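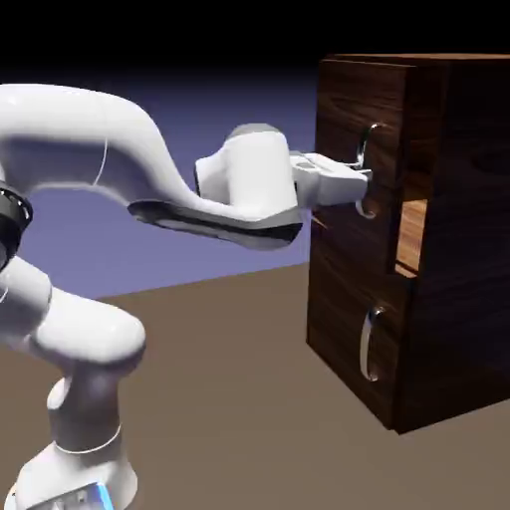
Picture: Radwa Abdel Rahman / Itside

Can a machine open your drawers yet? And what to do with the drawers in the meantime

Household tips, updated 8/4/18

Readers of this page write to me often with the same question in different clothes: when will there be a robot for the house? Not the round one for the floor, they mean one with an arm, that takes out the tablecloths and puts back the spoons. Radwa, who makes computer simulations for her studies, let me use the picture on top. A white arm is holding the upper handle of a small dark cabinet, and the drawer is a little bit open. The lower drawer is still shut.

To us this looks like nothing. You open a drawer while you are talking on the telephone. I asked Radwa why people spend months on it, and she explained it to me in the kitchen with my own cutlery drawer. A drawer wants to be pulled straight. If you pull a little to the side, it rubs. If you pull harder, it jumps. Our hand feels this and corrects, and we do not notice that it corrected. The arm must be taught it. In one of her exercises the computer tried the same drawer 3,969 times before she was satisfied with the movement, and then she changed the weight inside the drawer and it was necessary to begin again.

So my answer for this year is: no, not for an ordinary home. In a workshop it is different. My cousin Ashraf Tazi works at Mertens, where they make fittings for shops, and they have a machine there which opens and closes a drawer 2,000 times to see if the runners survive. It does this very well. But it is screwed to the floor, the drawer is always the same drawer, and if somebody leaves a wooden spoon standing up inside, the machine will not know what to do with it.

What I find useful in all this is that a drawer which is difficult for a machine is usually also difficult for a child, for a person with sore hands, and for you with a pan in the other hand. The following tips are for such drawers.

Drawers that rub on one side

Take the drawer out completely and empty it. Look at the wooden runners in good light. Where the wood is shiny, it is rubbing. Rub this place with a candle stub, plain white, without perfume. Do not use cooking oil – it becomes sticky after some weeks and collects crumbs. If the drawer still stops at the same point, use fine sandpaper on the shiny place, very little, and then the candle again.

With metal runners, wipe first with a dry cloth, then with a cloth slightly damp. A drop of sewing machine oil on each little wheel is enough. Push and pull the drawer several times and wipe away what comes out.

Handles

One handle in the middle is better than two at the sides, if you mostly use one hand. A bow handle, where the fingers can go behind the bar, is kinder to sore hands than a knob. Before you buy, try it in the shop with wet or gloved hands if they permit it. I changed the ones in my hall cupboard for a bow type from Cloria and my mother stopped asking me to open it for her.

If a handle turns or moves when you pull, tighten the screw from inside the drawer. When the screw turns and turns and does not bite, the hole is too wide. Put in a wooden toothpick with a little wood glue, cut it flat, wait until the next day and screw again.

Weight

Heavy things belong in the lowest drawer, at the back on both sides, so that the drawer runs straight. I once weighed what was in my top kitchen drawer and it was 7 kilos, mostly things I use at holidays. I moved the meat hammer, the nutcrackers and three bottle openers. Now it can be opened with one finger.

Drawers that open alone

Usually the cupboard leans forward. Put a thin piece of cork under the two front feet. A tall cupboard must in any case be fixed to the wall, and open only one full drawer at the same time.

Things that fall behind

Put a strip of non-slip mat on the bottom and a low box at the back. The box must be a bit lower than the drawer, otherwise it catches on the frame and you will need a ruler and much patience to free it.

Radwa read this page before I published it. She asked me to add that her arm opens the simulated drawer now with weight inside too, and that closing it again without a bang is what she will work on next.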